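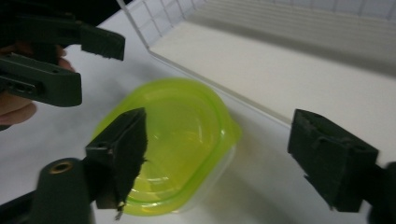
Photo: Armindo Antunes

The blanket had 516 squares in the plan and Ravis had knitted all but sixteen of them when her hands gave out. She put the needles in the bag with the pattern and pushed the bag under the stairs. That was in September.

Her grandson found it in spring, looking for the hoover.

"What's this meant to be?" he said.

"The harbour at Galtwood. The grey ones are water."

He laid a few out on the carpet. He was seventeen and had come to stay for a fortnight after some trouble at college, and the fortnight had gone on.

"There's a lot of water," he said.

"It's a big harbour."

She showed him how to cast on. He held the wool too tight and the first square came out the shape of a slice of toast. She made him pull it back and start again. The second was better, though it had a hole near one corner. She said she would put it at the bottom, where the bed would hide it.

They worked after tea with the radio on. He did the knitting and she did the joining up, which hurt less if she kept to one row a night. He asked who it was for. She said it had been for Lacroix next door, who had grown up at Galtwood and talked about it over the fence, but Lacroix had moved in with his daughter and she hadn't got the address.

"We could find it," he said.

"We could."

He finished the last square on a wet evening and didn't say anything, only put it on the arm of her chair. It was one of the grey ones. She turned it over to look at the back — he had woven the ends in the way she'd told him — and then she threaded the needle.

"Is there any more of the blue?" he said.

"Bottom of the bag."

He went to get it.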